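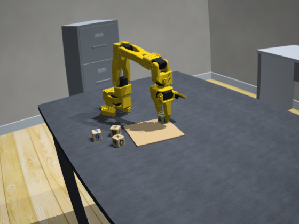 4.2 The Valcombe starter kit in simulation

Valcombe sells its small arm with a simulated twin, Dilum, and a set of ready-made block tasks. We reviewed the twin first, as most teaching groups will meet it before they unpack any hardware. The task used here has the arm take up lettered and numbered blocks beside a flat board. We ran 135 trials, each with a limit of 20 seconds, and changed the starting positions of the blocks between trials. 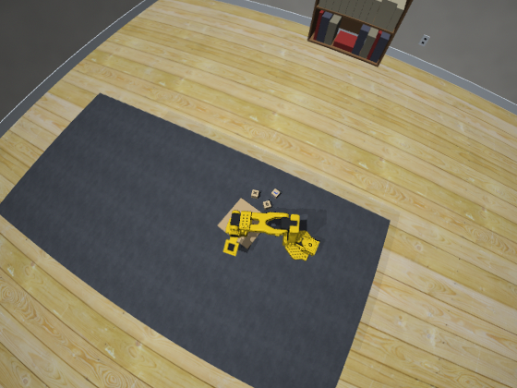
Figure 6. Simulated arm and board from above, with three blocks on the dark surface.

Dilum offers a side view and a high view. The high view covers the whole work area, but the arm can hide much of the board, and the blocks are small in it. For scoring we therefore read block positions from the simulator's log.
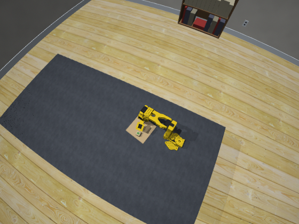

Bratard, who were sent our draft, replied that the high view was meant for checking layout and that grasps should be judged from the side. We accept this for single trials. It is less practical for a class running many at once, and the manual does not mention it.

Setting up took one of us 2 hours, most of it spent on the licence server. Changing a task means editing one text file, which we found easy. 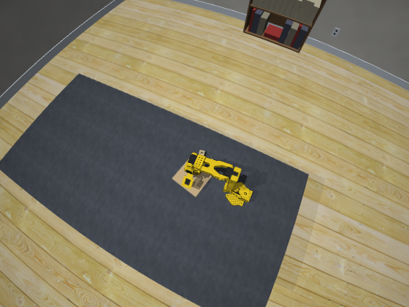
Gál objected that a twin tested without its hardware says little about the kit as a whole, and asked for the same trials on the real arm. Those are reported in the next section, with the same time limit and the same scoring.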